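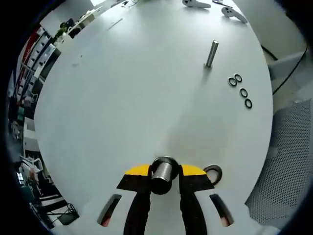
Table rules, before I forget them again

Search this site
Type and hit enter

2 min read

Quick one, I have a train. People keep asking what our rules are for gripper work on the round table and I keep answering in half sentences, so — written down, finally. 2023-05-25 version. Will change.

Small parts get spread out. Rings especially. Two touching is a bad grab, the fingers close on both and then you're chasing one across the floor. The four little black ones still end up closer than I'd like.

Anything tall stands on its own bit of table. The metal rod has a shadow, and the shadow confuses people as much as software.

Grip short cylinders square, open end up. Not by the lip. We did 80 grabs by the lip in November for the Ernach job and threw out 35. Painful.

Yellow bands stay on the fingertips. If one's peeling, stop and swap it. Don't press it down with your thumb and carry on (me, I did this).

White parts on a white table... I know. Potgieter's checklist says contrasting surface always. Ours says contrasting surface when you can, and write it in the log when you can't. I think thats fair. Plelano went the strict way and spent 2900 on mats that slide.

Log goes in before you reset the table. Before! Not after lunch.

Still arguing over wheter the flat pieces with holes need their own rule. Sturkano has one, two pages long, I haven't got through it. More when I have.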